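How I Get a White Table Properly Clean

I do all my sorting, gluing and parcel wrapping on one white table, and for ages I thought wiping it was the same as cleaning it. Then I moved a lamp and saw every ring and smear I'd missed (so many!). My routine takes 3 cloths and a bowl of warm water.

1. Clear the lot

Everything off, even the pen pot. I used to slide things from one end to the other and wipe round them, and all I got was a grubby stripe down the middle. Mine goes into a Nunau crate on the floor.

2. Dry first, then damp

Brush the crumbs and dust off with a dry cloth before any water goes near it, or you'll be pushing grey paste about. Then use a well-wrung cloth with a drop of washing-up liquid, working from the back towards you. Don't forget the far side, where the table meets the wall. Dust loves it there.

Go over it again with plain water and dry it straight away. Get your head down low and look across the top towards the wall, and any streaks should show up against the light. A smooth, plain white stretch is what you're after.
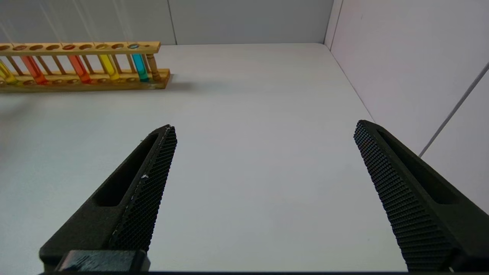
3. Deal with the stubborn bits

Pencil usually comes off with an ordinary rubber. For dried glue I lay a warm damp cloth on it for 2 minutes and then ease it up with an old plastic card, held nearly flat. Try any stain remover on a hidden patch first, as I once dulled a corner of my old table and never got the shine back.

4. Put back less than you took off

I only return what I'll use that day. The rest stays in the crate until I miss it!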